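Utbridge Cricket Club

Utbridge Cricket Club is an amateur cricket club based in the market town of Utbridge. It plays its home matches at Fanen Road and fields three Saturday sides and a women's eleven.

The first eleven has played in the Brestari League since the league was formed, and has won it twice. Its best-known win came in a July cup tie, when Utbridge were bowled out for 85 and still won by six runs.

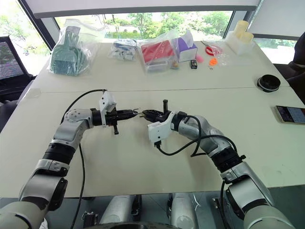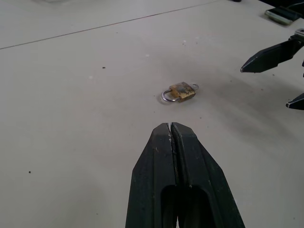
A small brass padlock on a pale tabletop.

The club's highest total is 214, made in the final of the Polishchuk Cup, a 40-over knockout competition. No Utbridge batsman has yet scored 100 in a final.

The ground holds some 2,000 spectators -- mostly on grass banks -- and has a short boundary on the river side. Second eleven matches are played on the adjoining school field.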